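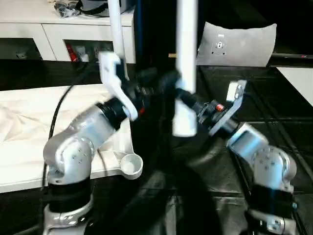 Does the planner need the full 200 Hz joint state, or is the decimated stream enough?

Decimated is enough for planning. The controller still gets every sample, and the planner only reads state when it starts a new segment.

August, bimanual bench. Working on the Wavetti planner branch, build 2567. Goal was to get both arms working close together near the white rods without the collision checker rejecting every second segment. Self-collision padding was set per link, but the gripper fingers were inheriting the value from the wrist. Split them out in the config. Fingers now at 7 mm, wrist unchanged.

Replayed the 31 logged start poses offline. Rejections are down, and the ones left are all wrist against wrist, as they should be. Have not touched the elbow links - the Hostano model of those is a plain capsule and probably too fat.
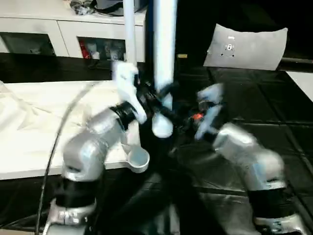 The second problem is timing. Left and right trajectories are planned together but sent as two separate goals, and the right one starts late whenever the logger flushes to disk. Moved the flush to its own thread and stamped both goals with a shared start time. The Okafor driver accepts a start time in the future, so no change needed on that side.

Perception: thin rod still drops out of the depth cloud near the fingers. Prundlow filter treats it as noise. Lowered the minimum cluster size, which brings the rod back along with a lot of speckle from the glossy black surface. Needs a mask.

To do:
- mask the black surface before clustering
- refit elbow capsules
- log planner rejections by link pair
- merge padding config once the replay set passes again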